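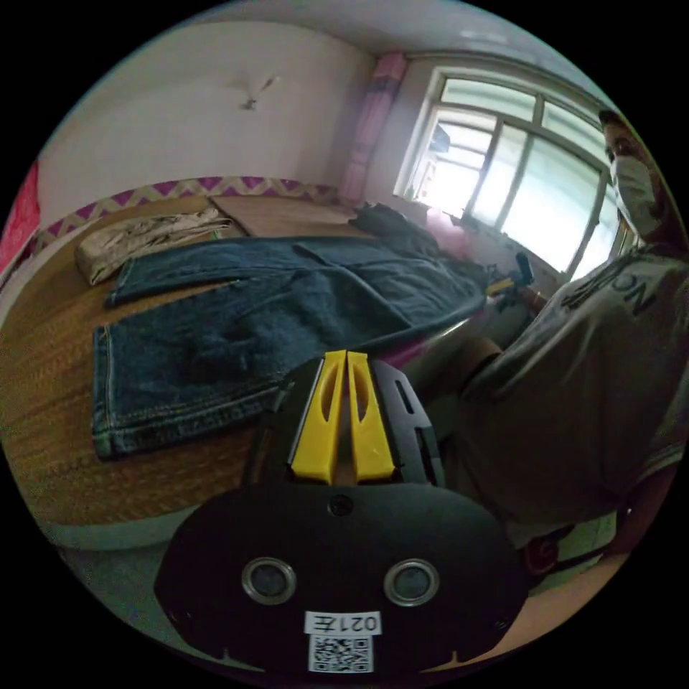

Jeans laid out flat on the straw mat.

From: Ville Nieminen
To: Mustonen household list
Subject: Re: Folding on the bed, and what to do about jeans
Time: 16:40

Thanks for the replies on this. I have put the original question underneath again, as a few people said it never reached them in November.

> We are sorting the clothes for the Zornden house and have nowhere to
> fold except the beds. On a soft mattress the jeans come out crooked
> every time. One leg ends up longer than the other and the whole pile
> leans over. We have no ironing board and no room for a table. Does
> anyone fold on a bed and get a decent result? Also, do you fold
> denim in thirds or in quarters? The shelves are 22 cm deep.

I fold on the bed all the time and have no trouble, but I do it on a mat. A woven straw mat over the whole bed gives a firmer surface than a duvet, and denim doesn't drag on it the way it does on a fleece blanket. The one at the top of this message is the sort I mean. Mine cost 560 from the Monon market and has lasted well, apart from some fraying at one corner.

For the jeans themselves:

Spread them out flat first, full length, and smooth from the waist down to the hems. Do the pockets as well, as the linings bunch up and leave a lump.

Lay one leg over the other and match the hems before anything else. If the hems are level, the side seams usually follow. Jeans with a contrasting thread at the hem, yellow on dark blue for instance, are easier to line up than black ones.

Tuck the point of the seat in so you have a straight edge.

For a shelf of 22 cm I would fold in half lengthways and then in quarters. Thirds will stick out at the front. Heavy denim may need a press with the flat of your hand between folds.

I use a flat board to square up the pile afterwards. Any bit of board will do if it has no rough edges. Push it against the side of the stack and then turn the stack and do the same again.

Keep the folded things at the wall end and the ones still to do at the window end. I used to have both in the middle and kept unfolding what I had already done. Dark clothes are better done by daylight too. I once put away a navy jumper with the black ones and didn't find it until spring.

On Castiritz bags, which someone asked about off list: the large ones hold plenty but jeans go out of shape in them. I would keep them for bedding.

The mats come in two widths. Measure the bed before you order, and allow a little extra if you want it to reach the wall.

Ville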